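Chapter 7
Learning to Pour by Being Shown

Pouring looks so easy! Yet a good pour is a long chain of small choices about angle, height and timing, and that makes it a wonderful test for a robot that learns from people. In the Lundus study, operators guided two-armed robots through 400 pours, and a network learned to copy the motions. 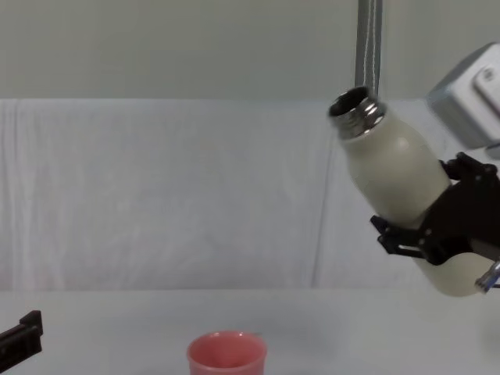 Figure 7.1 Uncapped bottle held in the right gripper, with the cup on the table.

Training used 300 of the pours and kept the rest for testing. What excites us most is how much depends on the few inches between bottle mouth and cup rim, so keep an eye on that gap as you read. 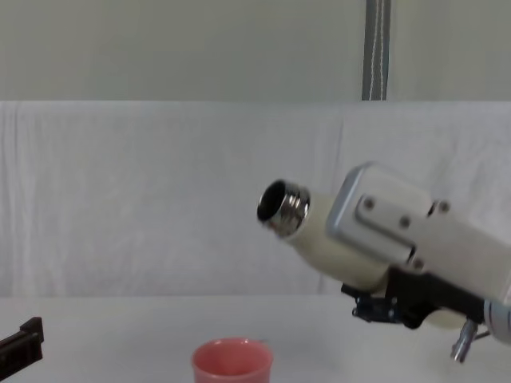
7.1 Recording a Demonstration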